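Bresine: two-arm cup racking with handover

Demonstrations, training notes and results for a pair of small arms that load drinking vessels into a wire dish rack. Bresine is the tabletop part of the Sandberg project, and it's the release we've been most excited to get out the door! If you want the code, start with the Stutitz repository and come back here for the data.

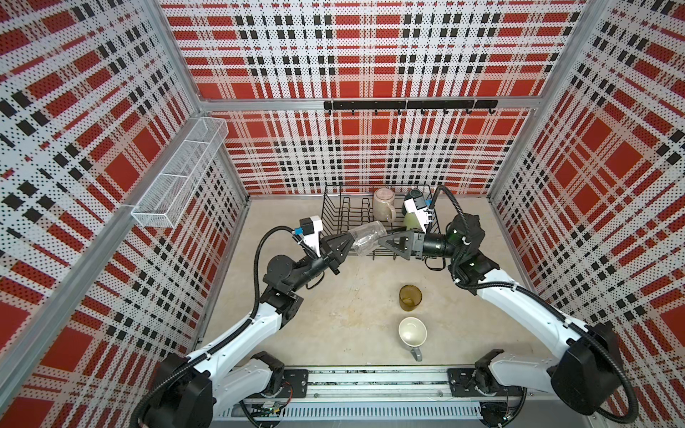
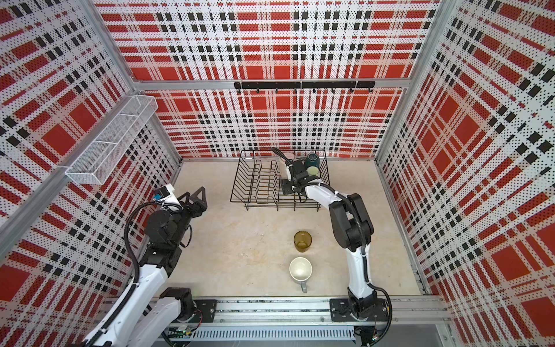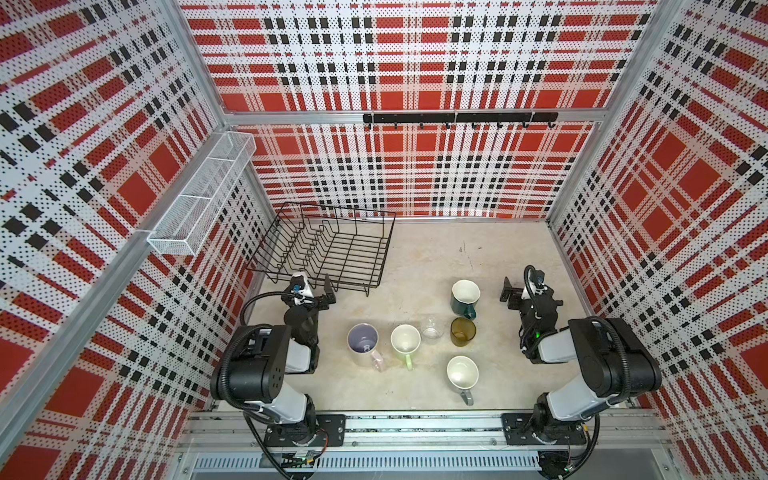
Cups, mugs and the black wire rack in the Sandberg cell.

By the Gultov Manipulation Group
Maintained by the data team. Last revised in February.

What's in the release

Bresine has 100 full demonstrations, all recorded by teleoperation with both arms live. A full demonstration starts with vessels on the floor of the cell and finishes when the operator presses the end pedal. We kept the slow ones and the clumsy ones too, apart from recordings with a dropped camera stream (those are gone, sorry, there was no good way to patch them).

Each demonstration comes with:

joint positions and commanded positions for both arms
gripper opening, left and right
video from the wrist cameras and the fixed camera
a phase label for every time step
a short free-text note from the operator, sometimes blank

The phase labels are the part we'd love people to try. There are 9 of them: approach, grasp, lift, present, receive, release, place, withdraw and wait. Each arm has its own label track, so one arm can be in "present" while the other is in "receive". Most of what we learned came from staring at those two tracks side by side.

Why handover?

A single arm can rack a mug if the mug happens to be close and facing a friendly way. Move it to the wrong side and the same arm has to reach across, twist its wrist, and then squeeze past its neighbor. Passing the cup from gripper to gripper lets the second arm choose a better hold before it goes anywhere near the wires. The clear plastic cup, held level between the two grippers in the first picture, is our favorite case and also the meanest one. Depth estimates on clear plastic are poor, and the rack wires show right through it.

Method

The policy predicts short chunks of motion for both arms together, with one extra output: the phase of the other arm. We call this cross-phase prediction. Each arm's half of the network has to guess what its partner is up to, and the guess is scored against the label track during training. At run time the guess is fed back in on the next step. There's no hand-written rule for when to let go.

It's a small change, and we were thrilled by how much it did. Without it, the giving arm tended to open too soon, or both arms would hang on and wait. With it, the waiting mostly went away.

Results

We trained 7 variants and ran them all from the same set of starting layouts. Findings so far:

Cross-phase prediction beat the plain two-arm policy on every vessel type we tested.
The gain was largest on clear vessels and smallest on mugs with big handles, which both policies already handled well.
Taking out the wrist video hurt placing far more than grasping.
Training on handovers alone, with the direct placements removed, made everything worse, handovers included. We didn't expect that and would be glad to hear ideas.

Layouts

Starting layouts vary a lot. Some have a crowd of vessels spread over the floor, like the six in the third picture; others begin with a few already in the rack and only a couple left to go, closer to the second. Handle direction is logged in the layout file in degrees, with zero pointing toward the arms. Vessels without handles get a blank there, so check for it before you do any math on that column.

Known problems

The plaid wall panels are busy on purpose, to make background shortcuts harder, but they upset some pretrained feature matchers. Try masking the walls before blaming your model.

The phase boundary between "present" and "receive" was marked by hand and our labelers didn't always agree. Treat it as soft.

Left and right are named from the fixed camera's view. The first version of the loader had them swapped. If your arms look like they're trading jobs, update Stutitz.

Getting started

Download the smallest shard first, run the viewer script, and step through one handover with both label tracks turned on. Then train the baseline config as it stands before changing anything. Bug reports and odd plots are very welcome on the issue tracker, and we read new ones every Tuesday.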